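Bench notes, Harthorpe, second floor prep room
7/16/26

Two arms at the brown table, cup rack to the left, bowl in the middle, one clear bottle up in the gripper.

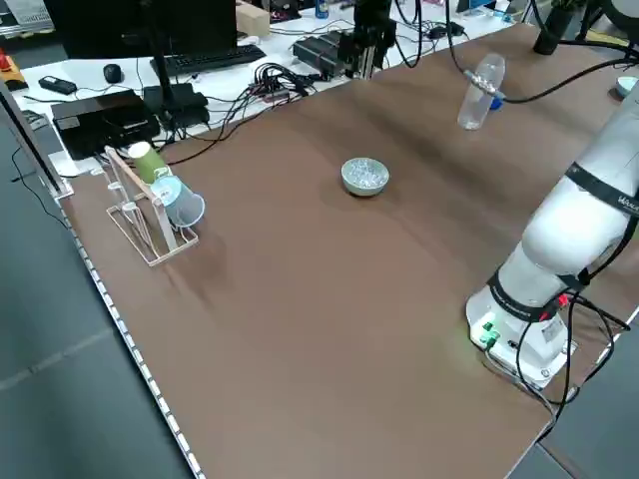

Where we are

Fourth week of the Donari trial. The two arms have the small handling jobs that used to be done by whoever was on the early turn: moving bottles, lifting cups off the rack and putting them back, shifting small bowls from one spot to another. None of it is difficult for a person. It is dull, and there is a lot of it. The log stood at 2244 moves when I looked before lunch.

Ran the bottle job most of the morning. Empty bottles only. Grip force left where it was yesterday. Two drops, both when the bottle came in at a slant and the fingers closed on the shoulder. Put the approach height down by 16 mm and had no drops in the next 60. Would like to see that hold for a full day before I write it on the sheet as settled.

Cups are worse. The prongs on the rack are close together and the arm has to come in over the top. A cup that goes on slightly off centre tips and hangs crooked, then the next pick misses it. Slowed the last part of the move. Better but slow, over 90 seconds for a pair. By hand it is a few seconds. I don't think speed matters much here as it can run while we are at the other bench, but it will come up at the review so it may as well be in the book.

Bowl: leave it alone for now. Sliding it is fine, lifting it with beads in is not something I want to sweep up again. Kong settings file has a bowl routine marked "draft", please don't run it.

What has changed for us

Writing this down while I remember, as Juvbridge have asked for it in their August form and I won't have it straight by then.

The early turn used to start with an hour of setting out. That hour has gone, mostly. In its place there is checking the arms, homing them, looking through the overnight log and clearing whatever stopped. On a good day that takes 16 minutes. On a bad day it takes the hour and we still set out by hand afterwards.

People are on their feet less and at the screen more. Opinions are split. Two of us like it. One has asked to keep a share of the hand work because the screen gives her a headache by ten, and I think that is fair and have put it on the rota.

The room is quieter to talk in but we talk less. Setting out was when the handover got done, without anyone calling it that. Last week the bead order was missed for that reason. We now do five minutes standing by the door at the start of the turn – seems to work, keep it going.

Also, more of the know-how sits with whoever last changed the settings. Before, anyone could do the job after being shown once. Now if I am off, the others can start it and stop it but would not be happy changing a height. I need to go through it with everybody, properly, at the bench with their hands on it.

Nobody's hours have been cut. It was asked again this week and the answer was the same. I would like that in writing from upstairs and have said so.

To do

Run bottles all day at the new height, note every drop and how the bottle came in.
Mark the rack position on the table with tape. It creeps.
Tidy the cables on the white desk behind, at least the ones round the hub.
Write a one-page sheet for changing heights. Try it on someone who has not done it.
Ask Donari whether the slow section can be set for one job only. At present it seems to carry over into the next.
Stop button check is to be signed by the person who does it, not filled in at the end of the week.

Later: ran cups again after four with the slow section shortened. One crooked out of the first dozen. Left it at that and shut down.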